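Wednesday, after supper

Went to the reusable bag meeting at Nesthorpe library because the flyer said there would be numbers, and I like numbers until I hear where they come from. The town wants to ban thin plastic carryout bags by January. Fine. I don't love the thin ones either, they end up in the creek behind the car wash. What I wanted to know was what we get in exchange.

The woman at the front said Nesthorpe households go through 475 bags a year each. I asked whose households. She said it was an estimate from Talterton, scaled. Talterton has one supermarket and a ferry. I wrote "scaled" in my notebook and underlined it.

Then came the pitch for the Dradon tote, which the town would hand out free, 2000 of them to start. It's supposed to last for years. I have owned four bags that were supposed to last for years and every one of them let go at the handle, the last one in the Güneş parking lot with a jar of pickled peppers in it. I still find bits of glass in my shoe tread.
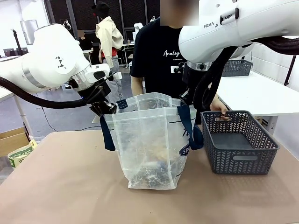

So how many trips does a heavy tote need before it beats the thin ones? Depends on who you ask and what they count, and tonight's answers ran from a couple dozen to about 3000.

The big number was for cotton, I think. A man in the back row said so, anyway, and he had a printout, but he wouldn't pass it around. The small number came from the slide, with no source on it that I could read from the fourth row. I don't trust either one much. If I use a bag once a week I'll be long dead before 3000.

And what happens to the free ones? I have a closet full of free ones. Bank, dentist, radio station, that 10K I didn't run. Giving people another bag doesn't make them carry it into the store. Mine live in the trunk and I remember them at the register.

They took a show of hands at the end and I kept mine down both times. Walked home the long way. Need onions, dish soap, stamps. Put a bag by the door, on the knob, where I can't miss it.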